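We use cookies to remember your basket and count visits. By staying on this page you accept them.

Borness Screening Kit for Film Clubs and Awards Nights

Redico has been putting the Borness kit together for small cinemas, film societies and campus clubs for a few seasons now, and we still love packing them up! If your members like to watch the contenders before the big ceremony and then argue about who got robbed, you'll have a great time with it. 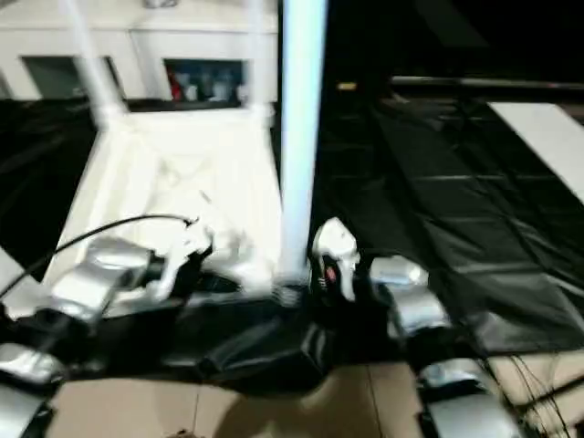
How many people can vote with one kit?

Each kit covers up to 50 voters, and you can add ballot pads in sets of 12 if your club is bigger.

The ballots are the part people talk about. There are 27 categories, with the usual ones (lead, supporting, score, editing) plus a few that the big shows skip, like best ensemble and best opening scene. Clubs in Cáceres asked for a first feature prize – so that's in there too.

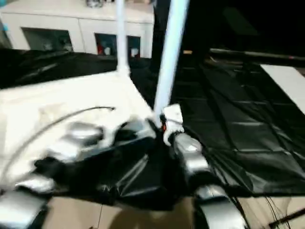 A white cabinet with small items on top.

What comes in the box

1. Ballot pads, printed on both sides, with room for a write-in under every category.

2. The Brustano scoring wheel, for ranked voting when a simple count ends in a tie (and it will, usually in supporting actor).
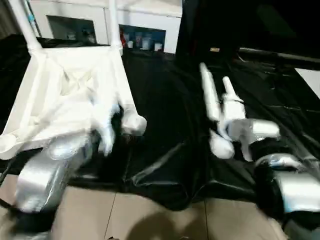
3. Winner envelopes with gold card inserts. They open with a lovely loud rip, so keep a spare set for rehearsal.

4. A host booklet with over 29 short introductions you can read out or rewrite as you like.

Order by January if you want the kit before nominations are read out. Refill pads ship on their own, and the scoring wheel from last year's edition fits the new ballots.

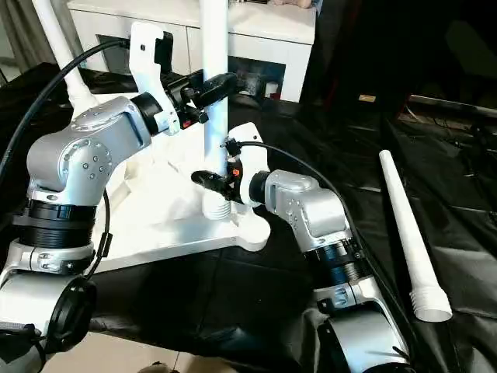
White pole on a tabletop stand, with the arms at work.

Sign up for the Redico newsletter and hear when new ballots are ready.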